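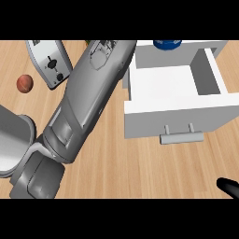 A simulated arm beside an open drawer and a toaster, in one of the rendered rooms used for the work.

Thursday, June 17, 2021

The robot learning group at Galivine has a new result to share this week, and we are very pleased for everyone who has been living with it since last summer. The method is called Vodeck, and it deals with a problem that sounds small until you try it: teaching an arm to work a drawer it has never met before, with all the usual household clutter sitting nearby.

Vodeck trains entirely in simulation. The arm practices in rendered rooms where the furniture, the floor and the odds and ends get shuffled between attempts, and after each failed try the program goes back to the moment the grip went wrong and starts again from there — a bit like a piano teacher who makes you repeat the one bad measure and spares you the whole piece. Earlier methods made the arm start over from the beginning every time, and a great deal of computing went into motions it already knew well.

In tests on 20 drawers left out of training, the arm needed 30 percent fewer practice attempts than the group's previous method, Cocco, to reach the same success rate. It still has trouble with very shallow drawers, and two of the test drawers defeated it completely, so there is plenty left to do (and no shortage of ideas in the hallway about how to do it).

The next step is moving the trained program onto a real arm at the Vilititz lab, with the first trials planned for July. The code and the rendered rooms will be posted once the paper has been through review.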